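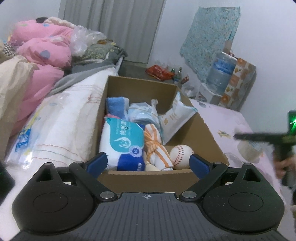 Most advice on packing boxes for a move or for storage starts with the label, and I think that is the wrong end. The label is decided by what went in, and what went in is usually decided by whatever surface the box was standing on. A box packed on the bed fills with what lives near the bed. Towels, a big package of wet wipes and a white baseball share one open carton, and a conventional packing guide would call this a failure of sorting. I would call it a usable box. The soft goods take up the space, the hard object sits against a rolled towel, and the weight stays low enough for one person to lift.

The case against mixed boxes was put to me by Gizella Rácz, who ran the storage counter at Ornham for 7 years. Her rule was one category per carton, written on two sides. Her reasoning is sound for storage. If a carton will sit on a shelf until September, the person opening it needs to know the contents without cutting the tape. She once logged 39 cartons from a single apartment and could find any item from the list.

A move within the same town is a different problem. The box is closed for a few hours, and the cost to control is handling, both at packing and at unpacking. Sorting by category means carrying each item across the room to the correct carton, then carrying it back across a new room to wherever it is used. Sorting by location removes both trips. When I moved from Fallach I packed 33 boxes, the first half by category and the rest by location. The second half went faster and I broke nothing in it. I did lose a phone charger for a week – it was in the box marked "window side," where it had always been plugged in.

Ravindra Prajapati objects that location packing preserves bad arrangements. If the wipes were kept beside the towels for no reason, they will be kept beside the towels again. I accept this. I don't accept that moving day is the time to correct it. A decision about where things belong takes longer than packing them, and it is better made in the new room, with the furniture in place.

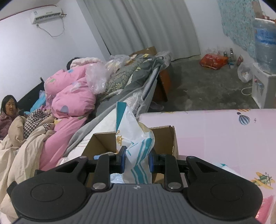 *Carton open, bedding still out.*

Bedding should go last under either system. A comforter is bulky and compresses poorly in a carton, and people need it until the end. Put it in a bag. The same goes for anything on the floor near the water dispenser or the door, which will be used right up to departure.

Paper bags deserve a separate note. They make good inner dividers for small items and poor outer containers for anything heavy. I fold the top over twice and stand them upright in the carton, never on their sides.

As for labels, I write the room, the wall and the nearest piece of furniture, in that order. "Bedroom, left wall, bed" is enough. An itemized list can wait for the boxes going into storage, where Rácz's rule still applies and I follow it.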